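Visit to the Rakico Clock Workshop, Rultstead
Report to members, Tue 6 May

The spring visit took 16 members of the Plakik Society to the Rakico workshop in Rultstead, where household clocks and small devices are checked and repaired. The visit had been planned for February and was moved at the request of our hosts.

Rear housings and movements

The group began at the bench for drum-shaped housings. Staff explained how pins and knobs are inspected before a unit is opened, and members were invited to look closely at a gray device with a round black face plate. The plate carries a small white button and a sticker with the numeral 1, and a red light glows in its slot.

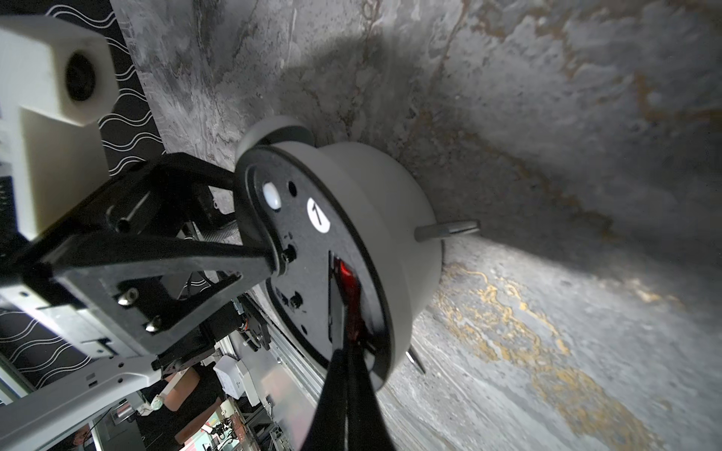 Alarm clocks

The second bench was given over to twin-bell alarm clocks, and it drew the most questions. Our hosts spoke at some length about dials, which they prefer to leave uncleaned where the printing is sharp. One clock with a cream dial and green dots at the hours was much admired – the word QUARTZ sits in small capitals below the center, and both main hands were close to 12. 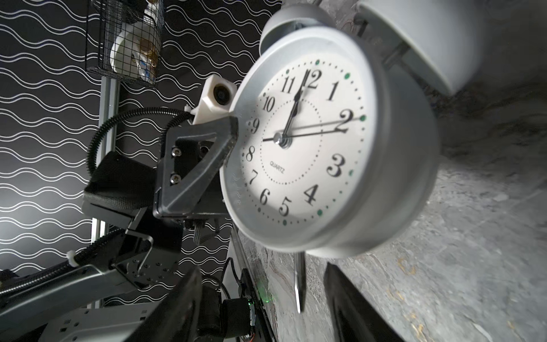
Fröhlich reading room

The afternoon closed in the Fröhlich room, which holds 1146 catalogs and repair manuals. Members may consult these by appointment, with a limit of four readers at a time. Requests should be sent to the Society office. The Society thanks Rakico for its hospitality.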